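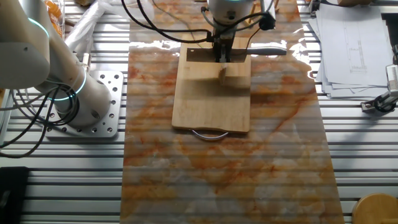
My favourite little cutting board, on the orange marble sheet.

So, a small thread about cutting boards, because three people asked me about this one and I promised to answer properly. I am not a cook by profession. I only like to have good tools and to look after them.

The board is bamboo, light tan, with rounded corners. It has a slot cut out at one end and a curved metal handle at the other end. I did not know I needed a handle on a board until I had one. Before, I always picked up the board with wet fingers and dropped it in the sink.

I bought it in October at the Mudby market, from the stall of Arūnas Petrauskas. He sells kitchen things and also very old doorknobs. I asked if the metal handle will come loose. He said, "Ask me again in one year." Fair enough, mate.

The knife with the white handle is older than the board. I keep it for fruit and for cheese. When I am not using it I lay it flat across the top of the board, with the blade away from where my hands go. My mother did the same and I never thought to ask her why.

The marble is not marble! It is a printed sheet in orange and white, with a glossy surface. Real stone was 855 dollars for the length I wanted. I paid 34 for the sheet. Light comes through it a little, so you see faint bands from the slots in the table under it. My neighbour calls it the sunset bench.

One bad thing about the glossy surface: at the wrong hour it shines back in your eyes. I don't mind it so much in winter.

Now the care, as this was the question. I wash the board by hand with warm water and a small drop of dish soap, both sides, even if I used only one. Then I stand it on its edge to dry. Never in the dishwasher. I did this once with my previous board, a Heltow, and it opened along the glue like a book.

Once in the month I rub it with food-grade mineral oil, leave it overnight and wipe it in the morning with an old tea towel. Please don't use olive oil. Gijs Verhoeven told me it is fine, and his whole kitchen smelled like old chips until he threw the board away. (He gave permission to tell this.)

For the smell of onion: coarse salt and half a lemon. Rub, wait a few minutes, rinse. For garlic it works less well, I think.

Two small pieces of light wood are sitting on the board, one lying and one standing beside it. I like to have bits of wood near me, they are nice in the hand - my grandfather had a whole biscuit tin of them in the shed.

Somebody wrote me that bamboo is bad for knives. It is harder than some woods, this is true. I sharpen a bit more often and I am not upset about it. If your knife was expensive, maybe look for a softer board. Lepik has one in maple for 69 dollars, but I have not tried it.

If you have a good way to clean the corners inside the slot, please write it under here. I am using an old toothbrush and it takes forever.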